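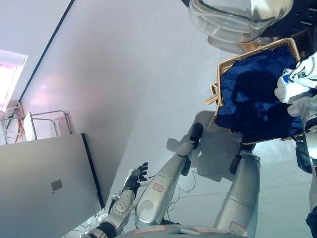
Pale grey panel and wicker basket, Ullcombe, July.

NUTBRIDGE AND PEVNESS RURAL WATER SCHEME
Minutes of the July ordinary meeting
Held at the Ullcombe meeting room

Meeting opened 7.05 pm.

Present: Chair, Secretary, Scheme Operator, member representatives for Nutbridge (two), Pevness (two) and Ullcombe (one). Also present for item 4: site engineer, Castellanos Pipe and Pump.
Apologies: second Ullcombe representative; Pevness fire brigade liaison.
Quorum confirmed.

1. Minutes of the previous meeting

Taken as read. One correction: under item 6 the words "air valve" should read "scour valve". The air valve at the same location was replaced last summer and was not discussed. Accepted as corrected.

2. Matters arising

2.1 Key register. Closed. All keys to the Pevness pump shed are now signed for. The old padlock has been kept as a spare for the tank compound gate.

2.2 Easement at the Nutbridge road crossing. Landholder has returned the signed plan. The Secretary is to lodge it. The plan shows the line on the eastern side of the culvert. The Operator advised that the pipe is on the western side at that point and crosses under the road further north than drawn. Lodgement is on hold until the plan is corrected.

2.3 Meter reading cards. Reprint not yet ordered. Carried over.

3. Operator's report

3.1 Consumption. Metered use for the quarter was 637 kilolitres below the bulk meter reading. The Operator considers that most of the difference is leakage on the Pevness branch, as night flow on that branch has not dropped below the level recorded in April. Part of the difference may be the bulk meter itself, which is overdue for a verification test. A Nutbridge representative asked whether stock trough overflows had been ruled out. The Operator advised that troughs are downstream of the property meters and would not show up as a difference between the two readings.

3.2 Night flow testing. The Pevness branch was isolated in sections between 1 am and 4 am. Flow fell sharply when the valve below the quarry turnoff was shut. The section below that valve has three joints in wet ground and no surface sign of a leak at any of them. The Operator proposes to listen along the section with the ground microphone once the creek drops.

3.3 Pressure. Static pressure at the Ullcombe end was 60 metres head with both pumps off. The reading at the top Nutbridge property was satisfactory. Two complaints of low pressure were received from the same property; the inlet strainer on the meter was found blocked with scale and was cleaned.

3.4 Disinfection. Residuals were within the target range at all sample points except the end of the Ullcombe spur, where the residual was low on one occasion. The spur was flushed and resampled, with a satisfactory result. The Operator noted that the spur serves few connections in winter and recommended a fixed flushing interval. Agreed to flush monthly until the end of September.

3.5 Tank inspection. The roof mesh on the upper tank has lifted on the windward side. Temporary ties are in place. No contamination was found in the tank. Sediment depth at the outlet was not measured, as the gauge rod was at Pevness.

4. Replacement of the Pevness branch

The site engineer from Castellanos attended for this item and left at its conclusion.

4.1 The engineer tabled a revised proposal to replace the section between the quarry turnoff and the lower creek crossing. The existing pipe is solvent-jointed PVC. The proposal is for polyethylene, butt welded, laid in a new trench on the upslope side of the existing line. The old pipe would be left in the ground, capped at both ends and marked on the plan.

4.2 Cover. The earlier proposal allowed for 60 cm of cover throughout. The Pevness representatives said this was not enough where the line passes under the cultivated paddock, as the landholder deep rips every few years. The engineer agreed to revise the depth through the paddock and to show marker tape over the full length.

4.3 Changeover. The engineer estimated that supply to Pevness would be off for one working day while the new section is connected. The Chair asked that the shutdown be kept clear of shearing. The brigade is to be given notice so that the standpipe at the hall can be tagged out and a full tanker left on site.

4.4 Creek crossing. There was discussion of whether to bore or open cut. Boring costs more but avoids work in the bed. The engineer could not give a firm price for boring without a test hole on the north bank, where rock is expected. Ullcombe representative asked for the comparison in writing.

4.5 Resolved: that the proposal be accepted in principle, subject to revised cover in the paddock, a written comparison of methods at the creek and a fixed price. Carried. One abstention (Nutbridge).

5. Standby pump

Pump 2 trips on thermal overload after extended running. The overload setting has been checked against the nameplate and is correct. The motor fan cowl was clear. The electrician suspects a worn bearing on the drive end. It was agreed to have the motor removed and tested while demand is low. Pump 1 will carry the load alone during that time, and the Operator will check it daily.

6. Charges

The Secretary presented a draft schedule for the coming year. The access charge is unchanged. The excess use rate goes up in line with the bulk supply charge. There was a question as to whether a property with two meters on one title should pay two access charges. Current rules say one charge per connection. No change proposed. Draft to be circulated with the next accounts.

7. Correspondence

In: request for a new connection at Ullcombe, lot at the end of the spur. Referred to the Operator for a flow check.
In: letter from a Nutbridge member about reinstatement of a gravel driveway after a service repair. Operator to inspect.
Out: reply to the road authority on proposed shoulder works near the hydrant.

8. Actions

Secretary: obtain corrected easement plan; order reading cards; notify the brigade once a shutdown date is known.
Operator: book bulk meter verification; listening survey below the quarry turnoff; permanent repair to tank mesh; measure sediment; arrange removal of pump 2 motor; inspect driveway.
Castellanos: revised drawings and creek comparison.

9. Other business

The Ullcombe room is available for the next meeting. Members are asked to park on the gravel and keep the valve pits clear.

Meeting closed 9.10 pm.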